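Why does sim navigation success drop when doors are added?

Dinis
I'm reproducing a point-goal navigation result in simulated houses. With open floor plans I get 59 percent success, close to the paper. With doors in the scenes it falls by a lot, same policy, 4 seeds. Is this the policy or the setup? 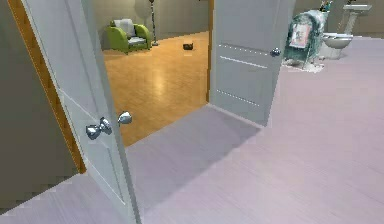
Collision meshes are the first thing I would check. Many door assets ship with one convex hull, and the hull can close off space that looks free in the render. With two doors standing open like these, the way through to the green armchair looks clear, but the planner may see it blocked. Draw the collision geometry and compare. Then rerun with the knobs removed from the mesh.

Cormier
Agree on the meshes. Also check the agent radius. Ours was set 3 cm too wide and we lost most doorway episodes.

Ukine
Same problem here, never fixed it. Which simulator version?

Dinis
It was the hulls. Rerunning all seeds now.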